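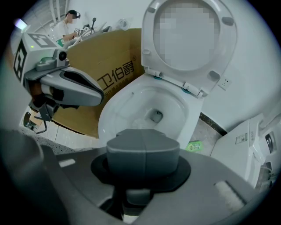
马桶边上,左手那只夹爪伸在前头,绿灯亮着,座圈和盖子都掀着。

好几位朋友私信问我最近在忙什么,怎么半夜老发马桶。慢慢说吧,我这人话多,你们泡杯茶。我现在的工作,简单讲就是拿两只手持夹爪,一手一只,把卫生间里的活儿做给机器人看。放盖子、擦边沿、把掉在角落的小东西捡起来,都算。项目内部的名字叫Starnell,听着像天文台,干的全是水盆和马桶的事哈哈。

先说为什么用手拿着夹爪做,而不直接坐在那儿遥控机械臂。两样我都干过。遥控的时候,人坐在操作台后面,手上推一下主臂,那边的从臂跟着动,中间隔着一层屏幕,手上也感觉不到劲儿。放马桶盖这种事,自己家里做一下一眨眼的工夫,遥控的时候我能紧张出一脑门汗,生怕“哐”一声。

手持的就亲切多了。夹爪握在自己手里,碰到瓷是碰到瓷,碰到塑料是碰到塑料,手腕马上就知道。动作也自然,该拐弯的时候就拐弯了。缺点嘛,人的胳膊太灵活,有些姿势我做得舒舒服服,机械臂一算,够不着,或者胳膊肘得穿墙过去。所以回放检查这一步怎么都省不掉。

图里左边那只夹爪上头有个白色的方壳子,贴着黑白块的标记,朝上一面有,侧面也有,像小号的二维码。有人问是不是扫码付款的😂 是用来定位的,软件看到这些黑白块,就能算出夹爪在空间里的位置和朝向。所以我们做动作有个规矩:手别挡标记,袖子也别挡。夏天还好,冬天穿厚毛衣的时候真是吃够了苦头,袖口一滑下来,一整段就花了。

壳子正面那个圆圆的小镜头,管的是近处的画面。机器人以后学的时候,看到的就是这种角度:很低、很近,手指头伸在前面,后面一大片白。大家看惯了人眼高度的照片,第一次看这种画面多半会晕。我头一个星期回放看多了,晚上躺下闭上眼睛,还觉得有两根灰手指在眼前晃。

说到一大片白,这是我最想唠叨的。白马桶,白墙,壳子也是白的。灯一打,瓷面上全是高光,软件在上面找不到什么可以认的点,位置就容易飘。木头桌子上有木纹,布上有织纹,一个光溜溜的马桶上有什么呢?什么都没有,就是亮。

后来我们学乖了,开工前不急着把场地收拾得太干净。旁边立个纸箱子,箱子上有大字,软件反倒踏实。图里那个写着“卫伯爵”的大纸箱,黑字又大又粗,论“好认”这一条,它在我心里是全场第一。以前有新同事特别勤快,一进门先把纸箱全搬走,把地方弄得跟样板间似的,我心里那个感动啊,然后请他一个一个搬回来。

再讲讲放盖子这个动作本身。你要是觉得简单,今晚回家可以慢动作做一遍,留心一下手指都干了什么。先要从边上找到一个能搭手的地方,往前带,过了最高点以后重量一下子变了方向,手得从“拉”换成“托”,托着它往下走,快到底的时候还要把手指抽出来,不然就夹住了。我们平时做的时候脑子里根本没有这些步骤。

可是机器人要的就是这些步骤。它看不见我心里“差不多了”的那一下,只能看见夹爪的位置和开合。所以我示范的时候会故意把换手的那个瞬间做清楚一点,稍稍顿一下,但又不能顿太久,顿太久它就学会了发呆。这个事真发生过:有一批数据是我感冒的时候做的,人迷迷糊糊,每次抓之前都停一会儿,训出来的策略也跟着停,站在马桶前面像在想人生。同事给那个版本起名叫“沉思版”,到现在开会还拿出来笑我。

有缓冲的盖子和没缓冲的盖子,教法也两样。有缓冲的,过了某个角度松手就行,它自己慢慢下去,你硬压它反而跟你较劲。没缓冲的就得一路护送到底。最麻烦的是有缓冲但是缓冲老化的,前半截装得很淑女,后半截突然松手不干了。这三种我们都收,每种都得在备注里写清楚,不写的话,模型会觉得世界很混乱,我也会觉得世界很混乱。

上个月也就是六月,我们集中做了一轮,光马桶和洗手台这边就录了400多段。数字听着挺吓人,拆开看也就还好,一段很短,做完复位,再来一段,手上有节奏了以后有点像包饺子。我们那边真有人一边做一边小声数馅儿的,猪肉白菜一个,韭菜鸡蛋一个。

录完当然不是都能用。其中147段被我退回去重看,有的是标记被挡住太久,有的是夹爪走得太快画面糊了,还有的纯粹是我自己动作难看,看着来气。重看以后一部分裁掉头尾还能救,剩下的就删。删数据这个事,刚入行的时候特别舍不得,每一段都是弯着腰做出来的呀。现在手硬了,一段歪的留在里面,后面十段正的都要替它擦屁股。(在讲马桶的帖子里用这个词,我也是很切题了。)

有人会问,标记软件用的是什么。我们主要用Cerumach这套,从定位到切段到打备注都在里面。优点是稳,缺点是界面像十几年前的财务系统,一个按钮藏三层。我用了好久才发现切段有快捷键,当时在工位上愣了半天,想起之前用鼠标点过的那些个夜晚,手腕隐隐作痛。谁要是也在用,空格停住以后按两下左方括号,去试试,不谢。

遥控那边用的是Kernum的机械臂,一对主从。手持收来的数据训个底子,再拿真臂遥控补一小批,专门补那些手持做得到、机械臂会别扭的姿势。比例我们试过几种,没有什么神奇的数字,任务不一样就不一样。擦台面这种,手持的几乎够了。要绕到马桶后面去的,就得老老实实遥控,一点一点磨。

磨的时候很考验脾气。机械臂伸到水箱和墙之间,我在屏幕这边大气不敢喘,旁边要是有人突然问一句“中午吃什么”,我是会瞪人的。后来大家约好了,操作台前面的小风扇一开,就表示有人在遥控,别搭话。风扇一关,随便聊。冬天也开,冷也开,开着大家心里就有数。

也说说体力。很多人以为教机器人是坐着敲键盘的活儿,其实下半天腰最有发言权。马桶这个高度,对人来说是全屋最不友好的,蹲着嫌低,站着嫌远,只能半弯着。手里的夹爪分量不算重,可是举一会儿和举一上午是两回事。我现在给自己定的是连续做五段就直起来走一走,喝口水,把肩膀往后转一转。做不到的时候也有,做顺手了就忘,晚上再后悔。

还有线。地上的线我每天要念叨好几遍。两只手都占着,眼睛盯着夹爪尖,脚底下全凭记忆,退一步踩到一根,拽一下,这段就废了。我们试过把线都顺到一边,用胶带压住,管用,但换个机位又要撕了重来。要是哪位有好的理线办法,真心求教,评论区我每条都看。

关于示范要不要做得“完美”,我的想法这两年变了不少。一开始我追求每一段都漂漂亮亮的,一次抓准,一次放好。后来发现这样教出来的机器人,只要第一下没抓着,就傻了,它从来没见过没抓着是什么样子。所以现在会专门做一些“没抓好,再来一下”的示范:手指滑了,退一点,调个角度,重新上去。怎么从小失误里缓过来,也得有人做给它看。

不过故意失误比想象的难演。演得太假,你能看出来手是先知道会滑,才滑的。我们开玩笑说应该招个学表演的。最好的失误素材都是真失误,所以有段时间我特别珍惜下班前最后那会儿,人累了,手开始飘,浑然天成。

成绩也汇报一下,别光诉苦。上一版放到测试间Tehrani里跑(对,测试间我们也起了名字,每间都有),放盖子的成功率是70%。这个“成功”我们抠得比较细:要放到底,不能砸,夹爪要完整退出来。前面两条过了、手指被盖子压住的,算失败,哪怕它看上去很得意。

剩下没成的里面,有不少是卡在光线上。Tehrani那间有一盏顶灯特别亮,到了下午窗外的光再斜着进来,瓷面上白成一片,夹爪伸到盖子旁边就开始犹豫。下一轮我打算专门挑不同钟点去收,早上收一些,傍晚收一些,灯开着的、关一半的都来点。听起来很土,可目前为止土办法最管用。

还有一个我自己很喜欢的小进步。之前它放完盖子以后,夹爪会直直往后一抽,像被烫着了似的。我们回头去看数据,发现这是我的毛病,我自己每次放完都急着去做下一段,手嗖地就收回来了。后来我逼自己放完以后慢慢抬起来、慢慢离开,补了一批。新版跑出来,它也慢慢抬起来了,那个样子特别有礼貌。我站在旁边看了好几遍,跟看自家小孩吃完饭会把凳子推回去一样,心里软乎乎的。

所以我现在常跟新来的同事讲,你平时手上是什么习惯,它就会有什么习惯。你烦躁,它就毛躁。也别有压力,累了就歇,心情不好那天去标数据也行,理线也行,活儿多的是。

评论里看到有问入行的,统一回一下。我们这边做示范的人背景很杂,有学自动化的,也有以前做家政和在装修队的。说实在话,干过装修的那位手是最稳的,他拿起夹爪没多会儿就很像样,角落里怎么下手、哪边先碰哪边后碰,心里有本账。写代码的反倒容易在现场手忙脚乱,比如我。

也有问“机器人什么时候能来我家刷马桶”的。我比你们还想知道,我家那个也该刷了。眼下能讲的是,放盖子像点样子了,擦外沿还在学,里面那一圈刷子的活儿刚开始收,水一晃反光又不一样,又是一道坎。有进展我再来发,到时候可能还是半夜,还是马桶,先跟吃夜宵的朋友道个歉。

补一条,刚有人问两只夹爪是不是必须一起用。看任务。只放盖子一只手就够,另一只可以空着。可要是一边扶着座圈一边擦底下,就得两只配合,而且左右手的时间要对得上,差一点点回放起来就像两个人在抢活儿。我左手笨,左手的动作一般会先空着练几遍再正式开录。

再补一条。明天上午要去洗手台那边教拧龙头,扳杆的和旋钮的都有,我猜旋钮的会很难缠,夹爪没有手指肚,全靠夹紧了转手腕。有做过类似任务的朋友,夹爪内侧你们贴什么防滑?我试过硅胶片,用久了边上会翘,想换一种,求推荐🙏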